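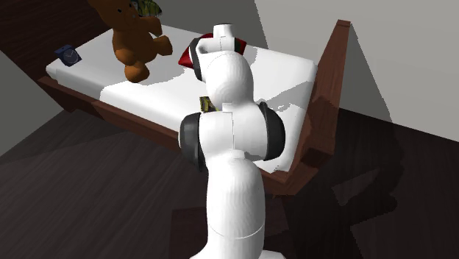

Maiara Vieira wrote to tell me that I had been doing it wrong all my life, and that a bed made straight after breakfast is a bed shut up with its own bad air. Leave the covers thrown back until lunch, her letter said, open the window if the weather will let you, and only then think about pillows.

I had mentioned in these pages, back in August, that I make mine before the kettle has boiled, and I had thought it a harmless enough thing to own up to. The postbag that followed held 227 letters, which is more than we had for the hedge article, and a good many of them ran to a second sheet. I have spent much of the autumn reading them in the evenings with my feet up (on the bed, I'm afraid, with the cover on) and I have come round to thinking that there are few household jobs on which people hold such firm opinions and talk about so little.

My own habit comes from my grandmother, whose house in Podham had three bedrooms and a rule for each of them. Hers was made with blankets, four in winter, tucked so hard at the foot that you had to work your way in from the top like a letter going into an envelope. The middle room had an eiderdown the colour of weak tea, and it slid off in the night without fail, so that my cousins and I took turns at being the one on the cold side. The back room was for visitors, and visitors got the good sheets, which had been a wedding present and were so heavy with starch that they crackled. I can still hear my great-uncle turning over.

She made all three every morning whether anyone had slept in them or not. As a child I found this baffling. Now that I have a spare room of my own I catch myself going in to smooth a cover that hasn't been touched since Easter, so there we are.

The great change, in most of the letters, is the duvet. Readers over a certain age can tell you precisely when theirs arrived and what was said about it. One family had theirs carried home on the bus in a sack, and the father refused to sleep under it for a whole winter on the grounds that it had no edges. Another reader's mother bought one and then tucked it in all the way round, as you would a blanket, and went on doing so until she was eighty. I have great sympathy with her. There is something about a duvet that just sits there, loose, that still strikes me as unfinished, although I would not go back to blankets for anything, least of all on wash day.

And then of course there is the cover, and how one gets it on. I had no idea how many methods were in use. There is the method where you turn the cover inside out, put your arms in, take hold of the corners and shake, which is mine, and which works beautifully for a single and leaves me inside the thing altogether when I try it with a double. There is a method with clothes pegs. There is one that begins by rolling everything up like a Swiss roll, and I have now had this explained to me in 12 separate letters, two of them with diagrams, and have tried it on three occasions and ended up each time with a roll. A couple in Honine wrote that they do theirs standing on chairs on the landing, letting the cover drop over the banisters, and I would dearly like to be invited to watch.

To see how it is done by people with no time to fuss, I took the train over to Honine on a wet Thursday and spent a morning at the Oyelaran, a guest house on the sea front with 26 bedrooms and a very good line in kippers. They let me follow the housekeepers round, and by the third room I had been handed a pillowcase and told to make myself useful. The speed is one thing. What I hadn't expected was how little walking they do. Everything at one corner is finished before they move along to the next, bottom sheet, top sheet and blanket together, where I trot round and round the mattress like a pony, doing one layer at a time. They still use top sheets at the Oyelaran, and they still fold the corners properly, the sheet lifted up and laid on the bed in a triangle, the loose part tucked under, and then the triangle brought down over it. I was shown four times. My corners were undone, kindly, after I had left the room, and I pretended not to have noticed.

The laundry there gets through 3,000 sheets in a good summer month, and all of them go out on the line if there is any sort of breeze. I was given an armful to carry in and I stood with my nose in it for longer than was polite.

Not everyone who wrote is in favour of any of this. A fair number of readers never make their beds at all, and were cheerful about it. One pointed out that she is the only person who sees hers and that she is going back to it in any case. Another makes it at ten at night, just before getting in, so as to have the pleasure fresh. I tried that for a week and found it delightful, though it did mean walking past a muddle all day to reach my socks.

I tried Maiara Vieira's way too, and gave it a proper fortnight. Covers back over the footboard, window on the latch, door pulled to against the cat. I can report that the room smelt sweeter, that I forgot on four days out of the fourteen, and that on one of those my sister arrived early with her suitcase and went straight upstairs. She has since sent me a set of sheets in a soft green, with a note saying they need no ironing. I ironed them anyway.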